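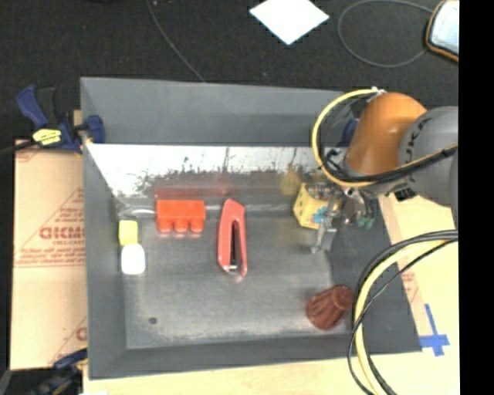

Picking arm: what changes for the returns team

Since November the second robot arm at Drotell has been sorting mixed returns, and many of you have asked what this means for your shift. Yara Rizk from the returns team has collected the questions, and I try to answer them in this item.

The arm takes single objects out of a gray metal bin. Small and hard things are its daily work: toy bricks, a stapler, a cup with ridges. It is still slow with shiny surfaces, and with pieces that lie close to the wall of the bin. For these it is allowed 3 attempts, and then it calls a person.

No one loses a place on the team. What changes is the order of the day. Before, each of us stood at the sorting table for the whole shift. Now nine colleagues take turns, and nobody stays at the bin longer than 20 minutes without a change. The other hours go to checking, repacking and writing to the customers – a part of the work which we always did too late.

Some of you told me that the new rhythm feels strange, and that it is more quiet to work beside a machine than beside a colleague. I understand this. We will move the repacking table closer, so that people can talk again.

Please do not reach into the bin while the arm is switched on, also not for a small piece. Use the stop button first.

The training for the evening shift is on Friday in the Granance room. If you cannot come, please tell Yara before lunch.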